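Home | Projects | Updates | Contact
Search this site Go

2020-02-05
By Abla Matar

Hi Mansa, time for the equipment update, and I'll start with the money because I know that's where you'll scroll first. We've spent the small-parts line down to 538 dollars, and that has to last until the Palard order lands in April. It will, as long as we stop buying cables every other week (I'm looking at myself).

The big item is still the second arm. Palard held their price when Mawuli called, but they want the deposit before they'll give us a slot, and their lead time is 60 days now. I'd like to pay it this month. Waiting for the Mernthorpe quote sounded sensible in the fall, only Mernthorpe keeps sending us brochures and no numbers!

Meanwhile the handheld gripper work is moving along nicely. We're on jars and lids at the moment, with 300 recordings as the target for this round, and Ingvar is pretty happy with the quality. What he'd like from the next budget:

- spare finger sets, 3 pairs
- a second board for the table, so two tasks can be set up in one day
- proper cable covers for the floor – I'm backing him on this one

The finger sets are cheap and I've told him to go ahead. The board can wait until we know what size the new arm needs. The covers I'd rather not put off, and they'd fit inside what's left of the small-parts line.

One thing I need from you is a signature on the deposit form. Mawuli has it ready and can bring it by whenever suits. 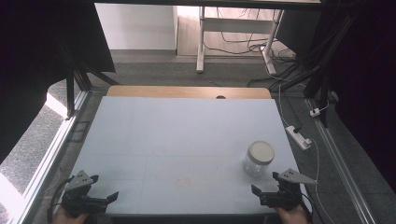

Can the deposit come out of the small-parts line?

The deposit has to come from the main equipment line, as the 538 dollars left for small parts is set aside for fingers and cable covers.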